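Folding and Storing Fleece and Other Napped Fabrics

6 min read
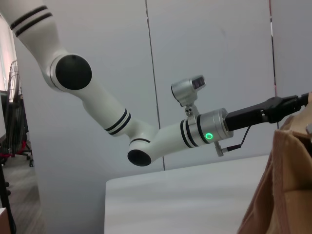

Napped fabrics take up more shelf space than their weight suggests, and most of the requests that reached the Murkmont textile desk in January concerned the same problem: throws, blankets and soft covers that are folded neatly, stacked neatly, and lean to one side by the end of the week. The notes below cover folding, stacking and short-term storage. Washing was dealt with in the previous issue and is only mentioned where it affects the fold.

Work surface

A flat table is better than a bed or a sofa. The fabric should be able to lie out at half its full width without hanging over the front edge, as an overhang pulls the layers out of line while you are squaring the far side. A light-colored top makes lint easy to find. Wipe it before each batch. If the table is too small for the piece, fold once in the air, holding two corners, and lay the result down already halved.

A slick surface lets the bottom layer slide. Holding the near corners with one forearm is enough for a throw. For anything larger, use two flat weights with smooth undersides. Clips leave marks in the pile and are not recommended.

Direction of the pile

Run a palm along the fabric in both directions before folding. One direction feels smooth, the other drags. Make the first fold across the pile, so that the two inside faces meet with the nap pointing the same way. Folded the other way, the faces creep against each other and the edges separate.

Brush out any flattened areas with a soft garment brush, in the smooth direction only. Pulling at a fold from a single point stretches the backing, and the distortion stays visible after the piece is opened. Lift with a flat hand underneath wherever possible.

The fold

Comfort Tsikata's method, which we have used at the desk for two seasons, goes in thirds:

1. Lay the piece face down and smooth it from the center outward.
2. Bring the left third over. Match the hem to an imaginary line at two thirds of the width and press lightly.
3. Bring the right third over the left. The hem should stop just short of the folded edge.
4. Fold the strip in half lengthwise for throws, in thirds for blankets.
5. Turn the bundle so the single folded edge faces out.

Step 3 is where most bundles go wrong. If the hem reaches past the folded edge, open it and start again from step 2. Tucking the excess under produces a ridge that telegraphs through the whole stack.

Do not compress the bundle by leaning on it. Trapped air leaves within a few minutes if the piece is left alone, and the pile recovers better — particularly on double-faced fleece, where both sides carry a nap.

Stacking

We limit stacks to 5 bundles. Beyond that the lowest one loses loft and the upper ones begin to lean. Alternate the folded edge front and back if the bundles are noticeably thicker on one side. Heavier pieces go at the bottom regardless of how often they are used.

Shelf dividers help. The Kuvberg divider fits our shelves without tools, although the lower lip catches on looped fabrics and should be covered with a strip of cotton tape. The Jinano open-top bin is a reasonable alternative for small throws, stored on edge in a single row.

Storage

Pieces must be fully dry before they go away. Fleece can feel dry on the face while the hems are still damp, so check the stitching. Cotton bags are preferred to plastic for anything stored longer than a month. Refold at the start of each season along different lines to keep permanent creases from forming.

Members sorting through larger collections can use the Meredith inventory sheet, which has columns for fiber, dimensions and date of last refold. The template holds up to 579 entries. Printed copies are at the desk, and the next issue will cover fitted covers with elastic corners.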